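Residents' Kitchen Marks 16 Years at Gulberg House

When Refilwe Maluleke joined Gulberg House as director of resident services, the shared kitchen on the second floor was open for two hours a day. It now opens at 7 each morning and closes when the last resident goes up to bed.

"People told us in the annual survey that they missed making their own breakfast," Ms. Maluleke said in an interview at the residence on Fri 23 July. "They were satisfied with the meals. What they wanted was to stand at a counter and decide for themselves."

The change required a review of staffing and insurance, which took most of a winter. Treasa Daly, the residence's occupational therapist, assessed each resident who asked to use the kitchen and recommended adjustments to storage heights, lighting and faucet handles.

"A person may have cooked for a family for 50 years," Ms. Daly said. "That knowledge stays in the hands, even when memory is less reliable. Our task is to put things where the hands expect them."
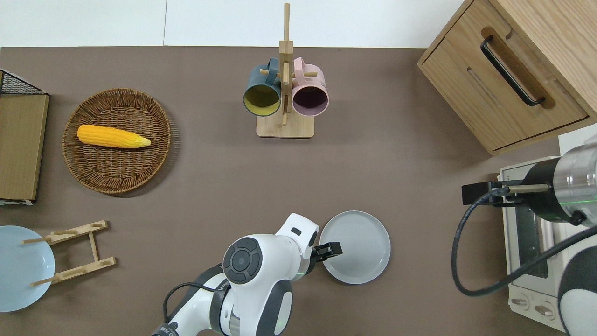 Mugs on their stand and corn in a basket at Gulberg House.

Ms. Daly advises families to bring a few familiar items from home when a relative moves in. Open storage is preferred to closed cabinets, she said, as residents with early memory loss often do not look behind a door.

Ms. Maluleke acknowledged that the longer hours have brought some difficulties. Food left in the refrigerator must be labeled, and disagreements over the stove are not unknown — particularly on Sundays. A sign-up sheet was tried and withdrawn.

"We are running a home, and homes have arguments," she said.

A second kitchen is planned for the ground floor, with work to begin in November. Families who wish to comment on the layout may leave a note at the front desk.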